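Wurkdale Shared Workshop
Minutes of the Station 2 upkeep meeting, February 2019

Present: Siv Nordin (chair), Talha Arain, Inger Grímsdóttir, Ezekiel Lindqvist (minutes)
Apologies: Ettore Galli, who sent a two-page note on calibration in place of himself

1. Minutes of the last meeting
Accepted after Talha had the word "tantrum" replaced with "comments." The chair wished it recorded that she preferred the original.

2. Station 2, general condition
Talha reported that the station – the table, the grid sheet and the pair of hand-held grippers with their marker cubes – is in working order, with the exception of the parts listed under items 3 to 5. Siv asked what that left. Talha said the table.

3. Finger pads
The black pads on the left gripper have started to lift at the tips. Inger glued them back in September using the adhesive from the second drawer, and has since learned that the adhesive in the second drawer is for floor tile. The pads are to come off, the fingers are to be cleaned down to bare plastic, and the new pads from Ekström are to go on. Both pads on a gripper get changed together. One new pad facing one old pad was tried last year and the pair closed like a bad set of dentures.

After fitting, close the gripper on a strip of paper and pull. If the paper slides out straight, try again. Inger will do the left gripper first and the right one when she has recovered.

4. Marker cubes
Ettore's note says the tracking drops out when the right cube is turned past a certain angle, and blames grease on the printed faces. Talha blames the mounting screw. The meeting heard both theories at length, one of them read aloud in Ettore's absence with what the chair considered unnecessary feeling.

Agreed: wipe the cube faces with a dry cloth before every session, then check the screw for play. No sprays. If a face is scratched, reprint the whole set for that cube. Patching a single square with a marker pen has been done before at this workshop and will not be done again, Ezekiel.

The fault log is now at entry 3012, and Siv pointed out that a good share of these read "see above." Entries must in future name the gripper, left or right, as seen by the person holding it.

5. Grid sheet
The sheet has been creeping toward the near edge of the table. Talha wants it taped at all four corners. Inger wants clips, on the grounds that she is the one who ends up scraping off the tape. Clips were approved. The sheet is to be smoothed from the middle outward, and the lines squared to the table edge, before anything is put on it.

6. Calibration routine
Ettore's routine was adopted with one change. The operator stands at the near edge, brings both tips together over the middle of the grid, holds still, then opens and closes each gripper in turn. His requirement that this be done "in silence" was struck out as unenforceable. Two failed attempts in a row means stop and go back to item 4.

7. Spares
Inholm quoted $109 for a replacement finger. Clostel has offered a cheaper one and would like us to order 2000 of them. Siv will write back to Inholm.

8. Any other business
Inger asked again for a hook for the harness. Talha said there was a hook. Inger said there was a nail. Ezekiel to buy a hook.

Actions
Inger: finger pads, left then right
Talha: right cube screw; clips
Siv: reply to Inholm, polite refusal to Clostel
Ezekiel: hook; correct the log from entry 3000 or so onward
Ettore: attend 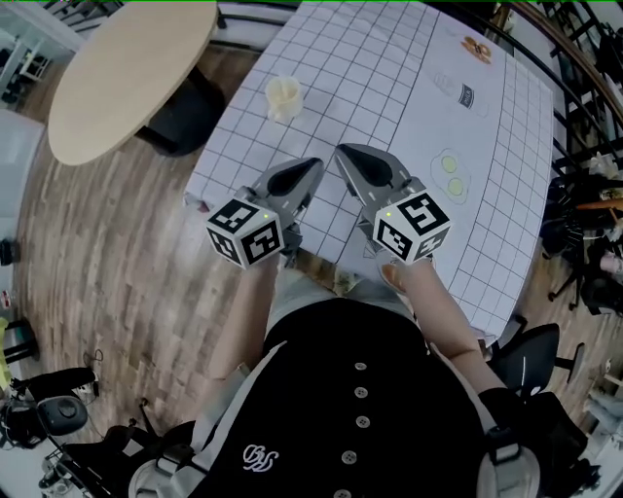 The corrected calibration sheet will go in the folder at Station 2 once Ettore has agreed to the wording. Comments on these minutes to Ezekiel before the next meeting, please, and in writing this time.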